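Search posts
Search
Latest Top People

Right, I promised a few of you I'd write up how it's going with the robot arm at work, so here we go. Long one. Get a brew.

For anyone new: I'm at Preraler in Nondstead, where we sort and pack parts. I've been on bin picking for 7 years. You get a bin, you take the bits out one at a time, you put them where they go. On a normal shift that was 183 bins for our line, split between whoever was in.

When they told us a robot was coming I went home and moaned for an entire evening. My shoulders, on the other hand, were delighted. If you've never leaned into a metal bin all day, it gets you right between the blades and stays there until bedtime.

The arm is called Cledus. I voted for something else and I've come round. Cledus suits it - slow to start in the morning and very particular about where it puts its fingers.

So what does it do? It reaches down into a bin, gets hold of a block and lifts it out. We do most of the trying-out with plain blocks before it's let near proper parts. If it can't manage a block lying at a funny angle it has no chance with a bracket.

Picking things up is HARD. I had no idea! I've been doing it since I was a baby and never gave it a thought. Two blocks side by side with a thin gap between them? I'd just nudge one over with a knuckle. Cledus has to be shown all that, and I love watching it get one it missed last week.

The bit I didn't expect to enjoy is the setting up. Amber Birkett from engineering had 2 of us from the line sit with her in November, and she asked us how we'd do it. Which block would you go for first? Why that one? What do you do when one's hard up against the wall? I talked for an hour. I'd never been asked before.

She wrote a load of it down as well, and some of it is in how the thing works now. It goes for whatever's lying clear and leaves the awkward ones by the side until there's more room. That's how Reynaldo Policarpio taught me to do it in my first week, and now a robot does it. He's dead chuffed, keeps calling it his apprentice.

What's changed day to day: I'm on the bins for the morning and with Cledus after dinner. I lay the blocks out, start a run, write down what it gets and what it fumbles, then do it again in a different layout. We get through some 60 goes in an afternoon if nothing jams.

I make the layouts as mean as I can. Amber says I've got a nasty streak. I've learnt more about how a bin works by trying to catch the robot out than I did in years of emptying them.

It isn't all lovely, mind. The chat's gone a bit. When four of you are round a table you put the world to rights, and now I'm sometimes on my own with a clipboard and a motor noise. We've started taking our break together again so that helps. Somebody brings biscuits.

And yes, people are worried about hours, me included. So far it's been the same faces on the same shifts, and we've got it in writing up to next summer. After that I don't know. I'd sooner be in the room asking than hear about it in the canteen.

A couple of you asked if the Lockwood site is getting one too. They've been over for a look and had a lot of questions, mainly about who resets it when it stops. Answer: me! I got trained on that and I get a bit more an hour for it. Ask for that in your own place, before it arrives if you can.

Someone else asked if it's faster than us. On blocks, no, not yet. Reynaldo can clear a bin while it's still thinking about the second one. It doesn't get a sore back though, and it's the same at ten to four as it is first thing, when I'm definitely not.

Next up is mixed parts, different shapes all in together. I've already got a layout in mind and it's horrible. Will report back. Picture of Cledus on the blocks to finish 👇 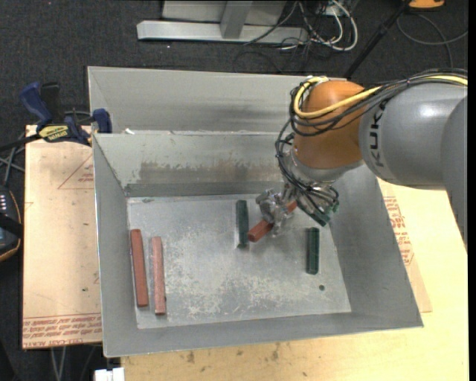
Cledus with an orange one in its grip, four more blocks in the bin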